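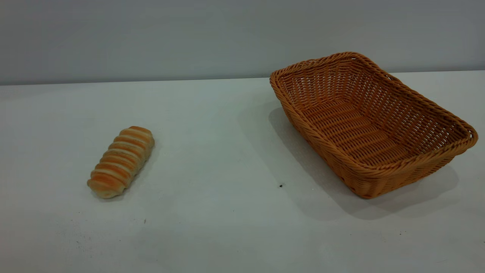
Fig. 1. Bread roll and basket, fixed camera, arm out of view.

Gathering Examples for a Learning System
Notes for session 4, Gijs Maes
Updated 10/18/21

Last time we got through the learning side pretty fast, and a few of you asked where the examples come from. So this session is all about that! I love this part of the job, messy as it is, and I think you'll get more out of the training runs later if you've sat at the table for an afternoon first.

Our running task is "put the bread in the basket." One object, one container, one sentence. I picked it because everybody understands it right away and you can spend your attention on the collecting.

What counts as one example

We'll call it an episode. An episode is everything recorded between pressing start and pressing stop: the camera stream, the arm's joint positions, the gripper opening, and the sentence that goes with the task. If any of those is missing, you don't have an episode, you have a video (nice to look at, no good for us).

Look at Fig. 1 again. The roll is outside the basket, off to its left with a clear stretch of table between them, and the basket is empty. Those are the two things I check in a starting view for this task. If the roll is already touching the basket, or leaning on the rim, the arm can learn to shove instead of lift, and I've had a whole batch go that way on me.

Now notice the angles. The roll lies on a diagonal, and the basket is turned so one corner comes toward the lower middle of the picture. When I started out I lined everything up with the table edge because it looked tidy, and the policy I trained on it was wonderful as long as you were tidy too. Turn the basket a bit and it fell apart. So please turn things! Turn the roll, turn the basket, swap sides, push one of them farther back.

The color thing

The browned ridges on the roll and the tan of the basket are close in hue. For you and me that's no trouble at all. For a small vision network it can be, and we'll come back to it in session 6 when we look at where the network pays attention. For now just keep it in mind when you pick objects: a set where the container and the object always contrast strongly is an easier set than real life is going to hand you.

Shadows are similar. The basket throws a broad soft one toward the left and downward, and if the light stays put for all your episodes, then the shadow always tells the network where the basket is. Move the lamp now and then. Write down when you did.

Our numbers so far

The Prins set (that's what we call the bread and basket collection) stands at 1338 episodes as of this update. In September I threw out 55 more because the sentence didn't match what the arm did. Mostly that was people changing tasks and forgetting to change the text, me included. Check the sentence first, then press start.

One person can keep up good driving for 20 minutes, in my experience. After that the paths get lazy and the grips get sloppy, and you can see it in the plots. Swap with your partner, have some water, do the logging for a while.

Should you keep the bad ones?

Depends! A grasp that slips and gets fixed inside the same episode is gold, keep it, because recovery is something we want the arm to learn. An episode where you gave up goes in the "failed" folder with a one-line note. Don't delete it. Silinix, the logging tool we use, asks for a label as soon as you press stop, so pick one while you still remember what happened.

Your turn

Work in pairs, one driving and one logging. Each pair collects 27 episodes of the bread task before next session. Use the Osard bench if you can get it, otherwise Fondia, but stay on one bench for the whole batch. Vary the start every time, and save a still of it before the arm moves, with the arm parked out of view. In the log, note the bench, the driver, the lamp position and the label.

Then flip through your starting stills quickly, one after another. If the basket barely moves as you flip, go back and do some of them over. Bring two stills you think are good starts and one you aren't sure about, and we'll put them on the big screen and argue.

Reading for next time is the chapter on imitation learning in the course pack, first half only. Skip the proofs for now, we'll do those together on the board.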